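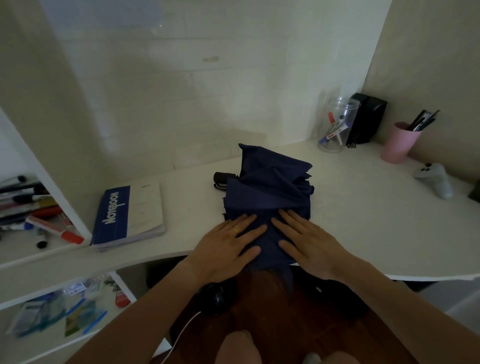
The money should go on the hands before it goes on the arms, according to Vira Harasym, who would put the tender back by a quarter if that were the price of a better wrist and a finger that can feel cloth slip. Her comments were sent in reply to the draft equipment plan that Pleso circulated to its depots in October.

The plan covers automation of the returns line, where folding goods such as umbrellas, rain capes and soft bags are checked, closed and packed for resale. It sets out a first stage of 2 robot cells at the main depot, with an option to extend. All of the work in the plan is done by hand at present.

Pleso has asked for replies before it goes out to suppliers. The main points of the draft are as follows.

Stage one is a trial purchase. Each cell would have two arms on a shared base, a fixed camera above the table, a camera on each wrist and a guarded work surface with a rounded front edge. The second cell is there so that one can be taken down for tool changes while the other keeps running. Fingers and pads are treated as consumables and have their own budget line, separate from the arms.

Stage two depends on the acceptance test. The supplier must complete 100 umbrellas in a single run, drawn from ordinary returns stock and handed over in whatever state they came in. A pass is 67 closed, strapped and laid in the tray with no help from the operator. Items that are dropped and picked up again by the machine count as completed. Items that are torn, or strapped with a panel caught outside the strap, do not.

The pass mark has drawn the most comment. Miroslava Semeniuk, writing for the packing floor, considers it too low for a machine that will run beside people who rarely leave an item unfinished. Her note asks for the failures to be sorted by type in the test report, on the grounds that a cell which stops and asks for help is far less trouble than one which sends a badly rolled umbrella down the line. The draft has since been changed to ask for this.

Matvii Holovko takes the other side. In his view a higher mark at this stage would leave Pleso with a single bidder, or with bids that price in a long period of tuning on site. He would keep the mark and shorten the guarantee period for the first set of fingers, which he expects to be replaced in any case once the wear pattern is known.

Folding umbrellas were chosen as the test item because they combine several awkward steps. The canopy has to be flattened and its panels laid over one another in the same direction before the bundle can be rolled. Pressure must be spread across the cloth while the roll is started. The strap is narrow, its fastening varies from maker to maker, and the loop on the handle tends to get in the way of the grip. Suppliers that have shown good results with boxes and bottles were asked for early comments, and two of them declined to quote for cloth.

Two suppliers remain in the running. Gendico offers a complete cell with its own control software and an annual service charge. Amum offers arms and controller only, leaving the table, guarding and fingers to be bought elsewhere. Stefaniia Zinchenko has pointed out that the two quotations cannot be compared as they stand, as Gendico includes installation and the safety assessment while Amum lists neither. Both have been asked to reissue their prices on a common sheet.

The common sheet has separate lines for the following:

Arms, controller and base
Cameras and lighting
Fingers and pads, first set and one year of spares
Guarding and safety assessment
Installation, including power and compressed air
Operator training
Service and software charges, by year
Removal at end of life

The last line was added at the request of the depots. A carton erector bought some years ago is still bolted to the floor of the second bay, and the cost of taking it out was never budgeted.

Training data is dealt with in a short annex. The draft allows for 2643 recorded demonstrations of the folding task, to be made by packing staff during paid hours. The recordings would belong to Pleso and be licensed to the chosen supplier for the life of the contract. Holovko has asked that they be supplied in an open format, so that they can be used again if the arms are changed. Gendico has agreed to this in principle. Amum has yet to answer.

No change to staffing is proposed in stage one. The cells would take stock from the overflow shelves, and the hand benches would stay in place. Semeniuk's note asks for that commitment to be moved from the covering letter into the plan itself, with a date for review.

Pin-yu Lo is collecting replies and will issue the revised plan with the tender papers. Harasym's request for a delay is listed in the plan as open. If it is accepted, the arms would be ordered only after a bench trial of three types of finger, using one rented arm and the same returns stock as the acceptance test. The rental would be charged to the fingers and pads line, which would need to be raised to cover it.

Depots should send any further comments on the pass mark, the common sheet or the annex by noon on the closing date given in the covering letter.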